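Cosgate Linen and Table Store: progress report to the Lirndale Fund
Prepared by Yvonne Mellor

This report covers the second half of the grant period. The grant was for 3,000, and we have spent 1,294 of it to date. Most of that went on replacement tablecloths, shelf liners and the repair of the iron. The remainder is set aside for storage boxes and the second order of napkins, which Mesteo has quoted for but not yet delivered.

Work on the store room is mostly finished. The old stock has been sorted into keep, mend and rags. Rostislav Sokol went through the mending pile and passed 22 cloths as fit to go back on loan after hemming. The rest were too thin at the folds and have been cut down for cleaning. Stained pieces were soaked overnight before anyone decided on them, which slowed the sorting but saved several of the larger cloths.

Folding is done on the big white table. Each cloth is opened out, checked for marks and pulled threads, then folded to the width of the shelf. We started with the colored cloths, as those are the ones most often asked for in spring and summer.
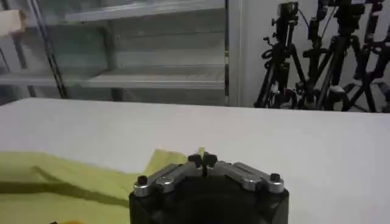 Page last changed: October, by T. Baláž

The yellow-green cloth on the table still has to be smoothed and folded. Creasing is the main complaint we get from borrowers, and we have changed two things in response. Colored cloths are now ironed before they go on the shelf, and the large ones are rolled on cardboard tubes. Doležal let us have the tubes free of charge.

The loan book has been copied into a spreadsheet by Tatiana Baláž. Entries from the first year are incomplete, and in some cases we have a borrower's name but no return date. Oldřich Tichý is phoning those borrowers and has recovered a few items this way. We will write off whatever is still missing when the grant period ends.

Two items are behind schedule. The labels for the shelves came in the wrong size and were sent back. The Sunday opening has also been put off until Kazimír Kratochvíl can cover the desk, as we do not want the store open with only one person on site.

Next steps are to finish folding the colored cloths, fit the new labels, and confirm the napkin order. We are not asking for any change to the budget. Receipts are attached separately, in date order, with the iron repair on its own sheet.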